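Progress report to the Vergara fund - handling demonstrations, Dorkstead workshop
Period ending August
Prepared by Trinidad Herrera, project lead

Dear all,

Thank you, as ever, for your patience with us this summer. I had hoped to write to you about a tidy run of finished recordings, and there is some good news of that sort further down, but most of this report has to be about the fault we had with the hand-held grippers and what we have done since. I would much sooner you heard the whole of it from me, at slightly too great a length, than a polished version later on.

As you will remember, the plan for this stage was to record 1000 demonstrations of everyday handling tasks, done by people using the hand-held gripper, so that the arm at Fukcombe could then be taught from them. By the time we stopped we had 255 that I am happy to stand behind. The others recorded up to that point are set aside, and I will explain why.

What went wrong

The first sign came from Fukcombe. The arm had been trained on an early batch and was closing its fingers too soon, just short of the object, and then pressing down on the table. On the last of these attempts it pressed hard enough to trip its own force limit and stop. The arm did what it should and no one was near it (the guard was shut, I am glad to say), but we treated it as a safety matter and switched off the same afternoon.

Our first thought was the arm itself, and we lost a good while to that. We checked the wrist, the mounting plate and the calibration, and all were sound. It was only when we went back to the recordings that we found the trouble at our end. On 3 of the grippers the clock that stamps the finger width had drifted away from the clock that stamps the pictures, so the fingers were logged as closing before they really had. The arm was copying us very faithfully, poor thing.

The drift grew with the length of a session, so short recordings made early on were nearly right and the long ones were badly out. Our checking script looked only at the first few seconds of each file and passed the lot. That was my decision, made to save time, and it was a poor one.

The work since then has been going through the recordings task by task, comparing what the fingers are logged as doing with what the pictures show. It is slow going, and clear plastic makes it slower, with the ceiling lights shining back at you while you try to judge the moment of contact.

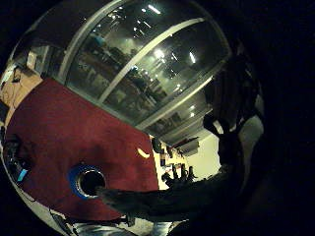 A gloved hand reaching into the blue-rimmed opening, set in the red panel.

Dark gloves against a dark background are hard on the eyes too, and I have asked everyone doing the checking to take proper breaks. Where two people cannot agree on the moment of contact, the recording is set aside. I know that seems wasteful, but we would be building the same fault back in if we guessed.

What we have changed

Both readings now take their time from one clock. Clutotik, who supplied the timing boards, sent replacements without any fuss and were very decent about it all. The script now checks each file from beginning to end, and every session finishes with a simple open-and-close of the fingers in plain view, so that any drift shows up before we pack away.

At Fukcombe the force limit has been lowered for all first trials of newly trained behaviour, and the arm runs at reduced speed until it has completed a full set without a stop. The written procedure has been updated and everyone who works with the arm has read and signed it.

Where this leaves us

We are behind, and I won't pretend otherwise. I think we need a further 3 months to reach the number we promised. There is no request for extra money in this. The checking has been done within the staff hours already agreed, and the underspend on travel covers the spare cables and the extra storage.

The good news I mentioned is that a small batch recorded with the new boards has been through the full check with no drift found in it. The arm has not yet been trained on that batch, so I can't tell you how it behaves, but I will send a short note once the first trials are finished.

If any of you would like to come to Dorkstead and see how the checking is done, you would be very welcome. Mornings are best, before we start recording.

With warm thanks,
Trinidad Herrera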